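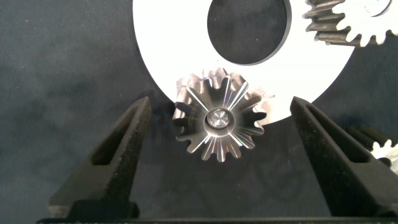 Small metal gear, close up

Can I still claim home office costs if I'm on payroll and also have a side business?

Posted by Éabha Buckley, February 9, 2021

Hi all! I do the books for a machine shop called Bustuditz (regular W-2 job, taxes taken out, the whole thing) and they sent me home to work last spring. I'm still home. I've got a desk, a second monitor, a chair I paid too much for, and a heating bill that made me gasp in January.

On top of that I started a little thing of my own last year called Kultley, where I do invoicing for a couple of very small shops. It's just me, no LLC or anything. It's maybe 10 hours a week, all at the same desk.

So my question is whether I can write off the room. My cousin says everyone working from home gets it this year. The lady at my bank says no one does. I've been doing my own return with the Drakix software and it keeps asking if I use the space "regularly and exclusively" for business and I keep clicking back because I don't know what to say. The room is 60 square feet, it's basically a big closet with a window. Also, does the chair count?

Thanks in advance, I'd love to get this filed early for once.

kultivated_ken

Your cousin is wrong, sorry. Employees can't deduct home office stuff on the federal return right now. That went away with the 2018 changes and working from home because of covid didn't bring it back. A few states still let you take something on the state return so look at yours.

pencilpusher_deb

Ken's right about the day job, but you have two things going on here and the side business is a different animal. If you're self-employed you file a Schedule C, and the home office deduction is still alive and well there.

Now the sticky bit. "Exclusively" means the space is used only for that business. If you sit at the same desk all day for Bustuditz as an employee and then do your own clients at night, the room isn't exclusive to Kultley, and I wouldn't claim it. I went through this myself a couple of years back and ended up splitting my spare room, with one table for my job and a separate corner for my own work that I didn't use for anything else. It doesn't have to have a wall, but it does have to be a spot you can point to and measure. So say you fix up 33 square feet of that room just for Kultley from now on, the simplified method is $5 a square foot, which comes to $165 for a full year. Not huge, I know! For last year I'd answer no to the software and move on.

The chair is a maybe. If you use it for both jobs, you'd only take the part that goes with your own business, so jot down your hours somewhere. And ask Bustuditz if they'll pay you back for the monitor. Plenty of places will if you hand them a receipt, and if they do it through a proper expense plan it isn't taxed to you.

TaxTimeTom

just get an accountant, mine at Biswas did everything in 2 days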